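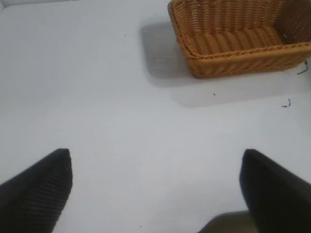
Filipa Garcia talks fast and eats lunch standing up. Her group at Stamon spent January on one question - does a policy learn better placing from fewer, messier demos?

"We had 1,144 demos. Threw out a lot. Kept 1,000, then tried again with way less."

How much less? "26 per object. For 9 objects." And it held up, mostly. Soft things were bad. She wont give me a percentage until Sunil Sheikh has rerun the baselines.

The wrist view mattered more than she expected. "Take it away and the arm gets to the basket fine, then lets go too early. Every time, same mistake."

Lighting next, she says. Shadows threw the older model off and the new one hasnt been tested on that yet. "Ask me agian after the rerun."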